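# Kinship Placement Wait Times in Nurkport

Final report, Child Welfare Policy seminar

## Background

When a judge removes a child from a home because of parental drug use, the county first looks for a relative who can take the child in. Our project asked how long that search takes in Nurkport and what slows it down.

We read 115 closed case summaries with names removed by the court clerk's office. In 44 of them a relative was found before the second hearing. The rest went to foster homes or to the Bridum group residence.

## What relatives told us

We also interviewed 23 grandparents, aunts and uncles. Most said the home check was the hardest part. The form asks for a separate bed, a working stove and a place to prepare meals, and a second visit is booked if any item is missing. A basic kitchen is enough to pass: a table, some bowls, a rice cooker.

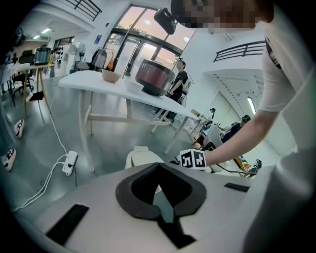
## Causes of delay

- Second visits took 11 days to schedule on average.
- Relatives outside the county needed a background check from their own state.
- Phone numbers in the file were often out of date.

## Limits

All of the cases came from one court. We asked the Flelten office for its records too, but the request was still open in April. Relatives who were turned down are missing from the interviews.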